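Sirnwood Pendant

Suspended lamp in turned ash and linen, made to order

Lamps / Suspended / Hospitality / Sirnwood

We started drawing the Sirnwood for a dining room that had a noise problem and a glare problem at the same time, and after a good deal of going back and forth at the workshop table it became the lamp our hotel and restaurant clients ask for more than any other. It is a wide, soft, friendly pendant, with a turned ash collar at the top and a drum of natural linen stretched over a light steel ring. It hangs low over a table without getting in anybody's eyes, and it gives the kind of light that makes people order dessert and stay for coffee.

Els Van Rooij, who has led our design studio since we moved to the larger workshop, likes a lamp that looks finished from underneath. Guests sit down, after all, and the underside is what they see all evening long! So the Sirnwood has a linen diffuser closing the bottom of the drum, held in by a thin ash hoop that lifts out when the bulb needs changing. You don't need a tool for that, only two hands and a steady chair.

Where it works best

Over round and square dining tables, above a reception desk, in a hotel lounge, or in a row along a bar. We have also made it for private kitchens, and we are always glad to do so – there is no minimum order and there never has been. A single lamp goes through the same hands as a large project does.

If you are planning a row of them, please send us the length of the bar or counter along with the ceiling height. Juwita Hutapea prepares the layouts, and she would much rather move a lamp on paper than have your electrician move a ceiling box. She'll send you a simple drawing with the hanging points marked, and you are free to change your mind as often as you like until the order is signed.

Sizes

Small: 43 cm across, for bedside corners, small tables and hallways.
Large: 88 cm across, for dining tables, lobbies and stairwells.

The fabric cord comes 500 cm long on both sizes, and it can be shortened on site by whoever is hanging the lamp. For a stairwell or an atrium we make longer cords on request. Do mention it when you ask for a price, as the cord is cut and dressed before the collar is closed.

Wood and fabric

The collar is turned from European ash and finished with a matte oil. You can have it natural, smoked or black. Smoked ash varies from board to board, and we try to choose pieces from the same batch when several lamps are going to hang together. The black is a stain and lets the grain come through, so if you are hoping for a solid painted look, tell us and we will make you a sample first.

For the drum we use linen from Dewulf, in natural, oat, clay and a deep green that photographs rather badly and looks wonderful in a room. Swatches are free and we send them out gladly. Please hold them up to a lamp in the evening before deciding, because linen in daylight and linen with a bulb behind it are two very different things. We can also work with your own fabric if it passes our heat test, and we'll need a piece big enough to cover a small drum so we can try it properly.

Light source

Each lamp takes standard screw-base LED bulbs: one in the small size and three in the large. We recommend a warm white with good color rendering, particularly over food. Dimming depends on the bulb and the wall control together, so if you already have a dimmer system in the building, send us the model and we will check it before we ship. Bulbs are not included in the price, though we can add them to the order.

At work in Wesik

Forty-three may be the diameter of our small one, but the dining room at Wesik needed the big version, and it needed 18 of them. The owners had an old brick building with a lovely high ceiling and hard surfaces everywhere you turned. Sanne De Smet, who drew the interior, wanted the lamps low enough to make each table feel like its own little room, and she asked for clay linen with smoked ash to go with the leather benches. Geert Dekker spent two long evenings on a ladder setting the heights by eye after the tables were in place, and he'd do it that way again.

The linen takes a bit of the edge off the sound as well. We wouldn't sell it to you as acoustic treatment, but with that many drums in one room the staff say they notice it.

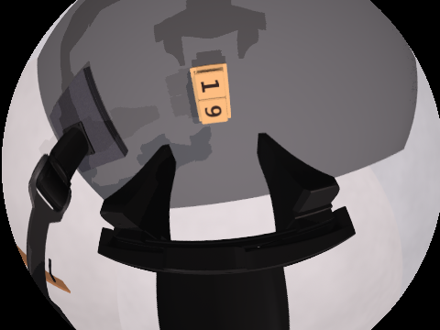
Care and cleaning

Dust the linen with a soft brush or the brush head of a vacuum cleaner on its lowest setting, always with the lamp switched off and cool. Please don't use water on the drum, as it can leave rings. The ash collar likes a dry cloth, and once a year a very small amount of clear furniture oil if it has begun to look thirsty. In open kitchens the diffuser will need attention sooner than the rest, and we sell it separately for that very reason.

Replacement drums, diffusers, hoops and ceiling caps stay available for every Sirnwood we have made. Give us the number stamped inside the collar and we can match the fabric, or come very close if the mill has changed its yarn.

Delivery

Lamps travel in our own reusable crates, with the collar and drum packed apart. Putting them together takes a few minutes and the instructions are in the box. Larger projects are delivered by Stokico, who will carry the crates to the room where they are needed and pick them up empty afterward.

Prices and samples

Every lamp is priced according to size, finish and fabric. Write to Wouter Kuipers with your room dimensions, a floor plan if you have one, and a note on when you hope to open. He answers all of these himself and is happy to talk things over by phone, even if you are only at the stage of wondering. The current price list is valid from February 15, 2024, and quotes sent out in January will be honored at the old prices.

Related: Sirnwood wall lamp, Sirnwood table lamp, linen swatch set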